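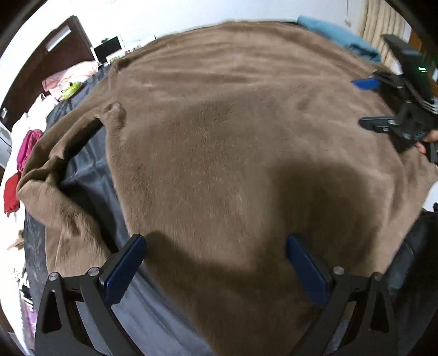

Session 5: Pile, nap and brushed fabrics

Textile Care and Household Fabrics, evening course, Butport
Notes updated Jun 14, 2024

Right, we finished last time on plain weaves and I promised something softer. These notes cover what I got through in class plus the bit on washing that I had to rush (sorry, the heating in room 17 had other ideas).

What we mean by pile

Pile is any surface where fibres or loops stand up from the base cloth. Towels have looped pile. Velvet has cut pile. Fleece and most plush throws start life as a knit, and then the surface gets brushed and sheared until it feels fluffy. The base is doing the hard work of holding together and the pile is doing the feeling nice, and I find it helps to think of them as two separate fabrics that happen to be attached.

Nap is the direction the fibres lean. Stroke a brown plush blanket one way and it looks smooth and pale, stroke it the other and it goes darker and a bit rough. Same colour, same dye, different light. If you are cutting two pieces to sew together, mark the nap on the back of each with chalk before you do anything else. I once made a whole cushion with one side upside down and it bothered me for years!

Why it matters on a bed

Pile traps air, and trapped air keeps you warm. A short pile will often do nearly as well as a long one if it is dense, so part the fibres with your thumbs in the shop and see how much base shows through. Lots of base showing means a thin blanket dressed up as a thick one.

Smooth sheets and pile blankets slide against each other. Some of you said you wake up with everything on the floor – a brushed cotton sheet grips better than sateen, so try that first.

Washing

Cool wash, 30 at most for polyester fleece. No fabric softener, it coats the fibres and they clump. Turn it inside out if it will let you. Low heat in the dryer or, better, over two lines so air gets underneath. Never iron pile. Polyester melts, and the shiny patch stays for good. Once dry, go over it with a soft clothes brush, always with the nap.

For next time

Bring one pile fabric from home, any size, clean please. Read chapter 13 of the Pellivance handbook, and look at the burn test table on page 21, but do not try it in your kitchen. We'll do that together with the windows open.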